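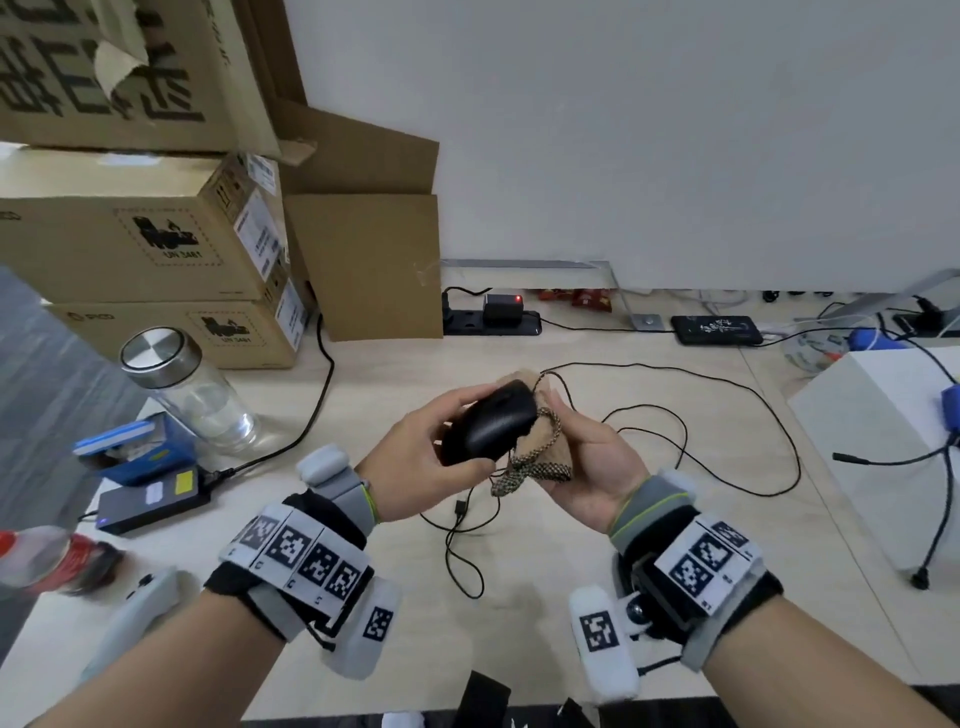 Mouse in the left hand, fabric in the right, cable everywhere.

Hand tracking & demos > Show your setup
Last updated: 14 December 2023
Reading time: 4 min

Bagging a wired mouse: first 300 episodes

brequena
We finally have a batch I like! The task is "put the corded mouse and its cable into a soft fabric holder," done bare-handed with marker rigs on both wrists and a head camera, and it is my favorite task we've tried by a mile. 300 episodes so far, all going into Balo for training once I've cleaned up the start and end points in Cando.

What I love is how much is going on in something so ordinary. The fabric has no shape until you give it one. The cable has its own plans. One hand is always doing the dull job of keeping the opening where the other hand needs it, and those are the moments our old block-stacking set never had in it.

I've let people do it in whatever order they want. Some go mouse first, some feed the cable in first and let the mouse follow. Should I keep both or pick one? I lean toward both.

Bonifacio Requena, Benítez shop

tallboy_k
Keep both. Please keep both. If you pick one you'll spend August collecting the other one, ask me how I know.

rdonati
I'm going to disagree, at least for the first round. With 300 episodes and two orders, you don't have 300 examples of anything. Early on the model sees the same desk, the same two objects, and half the time the hands do one thing and half the time the other. Ours (folding, on the Ekum rig) would start toward one and drift to the other partway through. We split by order, trained on the bigger pile, and only then mixed the rest back in.

Great task though! I'm a little jealous. How are the cable-first ones tracking?

brequena
Better than I expected.

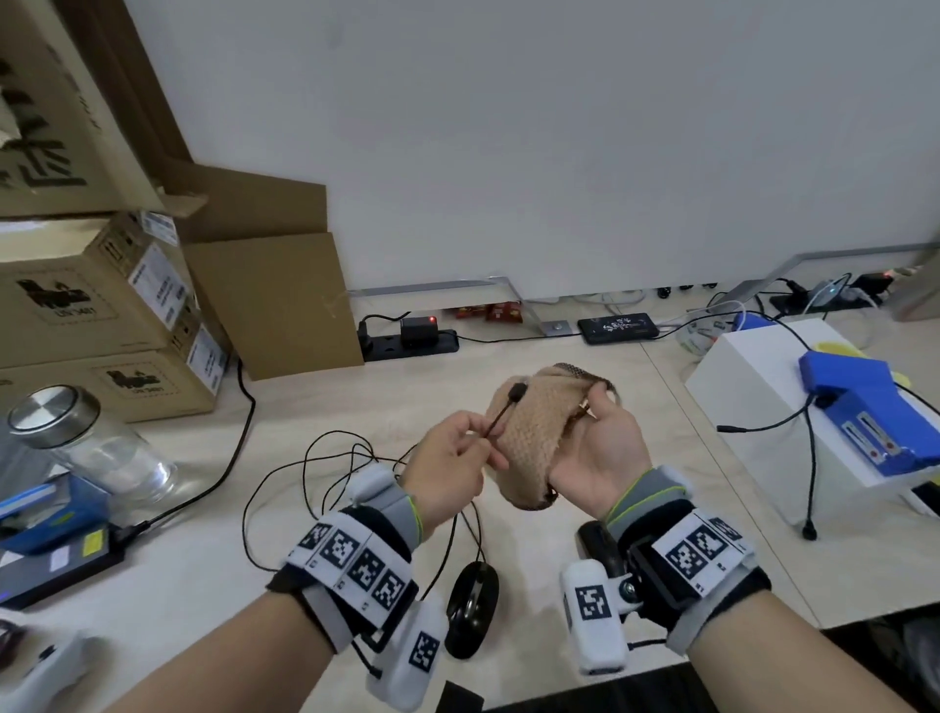

Cable end held just under the tip, headed for the top edge of the fabric.

The fingers get very close together in these, and a thin black cable is about the worst thing I could have chosen to see clearly. But the wrist pose is solid, and the markers are big enough that I'm not worried. Of the last 100 I went through in Cando, 70 were cable first and 30 were mouse first, so if I follow Rosario's split I know which pile wins.

pennywhistle
Question from someone still building her first rig. Do you tidy the cable before each episode, or does it stay how it fell?

brequena
It stays how it fell. I used to lay it out in a nice curve and every demo came out looking like every other demo. Now the rule is: drop it, don't look at it, go.

pennywhistle
Stealing that, thank you!!

tallboy_k
I want to complain about the desk. Cardboard boxes, power strips, a glass jar, a game of spot-the-charger along the back wall. Wouldn't you get a cleaner signal with a bare desk? We hung a gray sheet and our numbers jumped.

rdonati
Your numbers jumped on the gray sheet. Did you ever run it without?

tallboy_k
...we have a demo video.

rdonati
Ha. OK. I'm on the side of the mess here, within reason. I'd just move things between sessions so the model can't lean on any one of them.

brequena
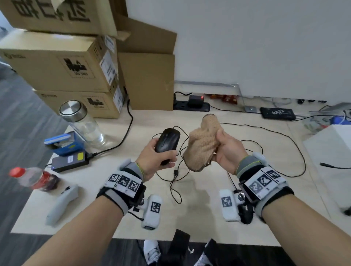

My big argument for leaving the desk alone is that I want the policy to work on desks people use. Every session, I try to have a few things nudged or swapped and a few left where they were. The part I do want to fix is the glass. That bottle with the steel cap has water in it, and anything clear is going to give the depth estimate a hard time, so it should either be in lots of places or in none of them. The black adapter beside the blue box bothers me for another reason: the mouse is black too, and so is its cable, and I'd like to see what happens with a pale mouse before I believe the model has learned "mouse" and hasn't learned "dark lump." The grip variety I'm thrilled with. He's got the mouse from underneath there, and plenty of other episodes have it from above, and I never asked anyone for either.

tallboy_k
Fine, the pale mouse idea is good. I'd do a different fabric at the same time.

rdonati
One at a time! If you change both and it falls over you won't know which did it. Do 30 with the pale mouse, run it, then change the fabric.

brequena
30 is an afternoon. I can do that. Going with Rosario on the split too, cable first for round one, and the mouse-first pile sits in its own folder until I see a curve. I'll post it in this thread whatever it looks like.

pennywhistle
Following. Would you share your Cando label list? Mine has grown to the point where I can't remember what "grab_b" was.

brequena
Sure, it's short: reach, open, feed, tuck, let go. I'll send you the file tonight.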